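Room 205, quarter to five, and the chair was in the wrong place again.

Sylvain Huet stood in the doorway with his coat half on. He'd told them. He had told everyone at Wundilico, twice, in writing, chairs go under the desks at the end of the day. All the way under. Seat beneath the top, wheels straight, done.

Out in the middle of the floor. Turned to the wall like it was sulking.

"It's a chair," said Tomić from the corridor.

"I know what it is."

"The Pincombe people come at five. They want the numbers. They don't want the chair."

Fifteen minutes. He had the numbers, he had over two years of numbers, in a folder, in his bag, in the other room. Probably the other room. He dropped the coat. He went in.

Push. The thing rolled, swung, stopped crooked. One armrest knocked the edge of the desk, a small stupid sound, and he thought of the flat in Istwood, the kitchen there, his father easing every chair in with his hip on the way past, never looking. Plates in both hands. In went the chair. He'd never once heard it hit the table.

How did he do that.

Sylvain pulled it back out. Tried from the side. The wheels had there own opinion, one went left, the others waited to see. He got it nearly square. Not square. He crouched, looked along the seat, stood up too fast and had to hold onto the desk.

"Sylvain."

"Two minutes."

"You said that 2 minutes ago."

Had he? The window was all green, grass and more grass, and it was January, it shouldn't be that green. His father had been dead since the spring and the chairs in Istwood were still where he'd left them. All 4. Tucked in. Sylvain had eaten standing up at the counter every weekend since, so as not to move one.

He hadn't told anyone that. It wasn't the kind of thing you put in writing.

A car door, down below. Then another one. Tomić was saying something about coffee, were there cups, did anybody check teh cups.

He put his hands on the back of the chair. Didn't aim this time. Just leaned, like you would going by, with plates. 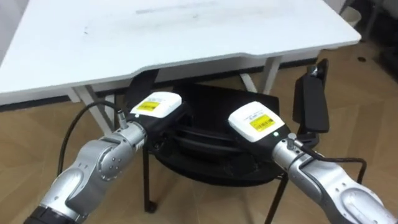
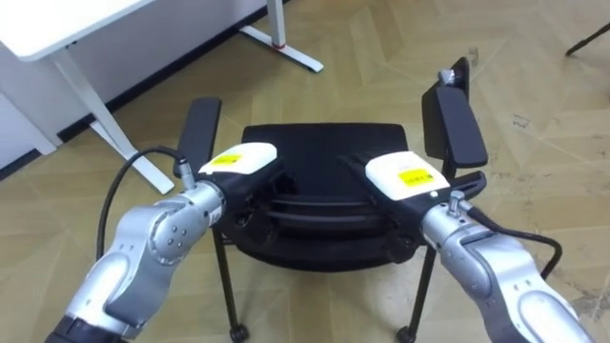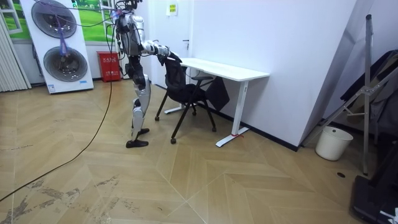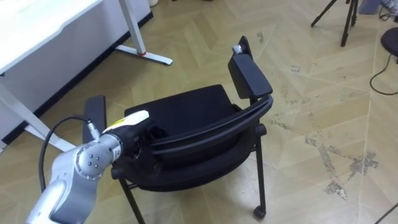
*The black chair, Room 205.*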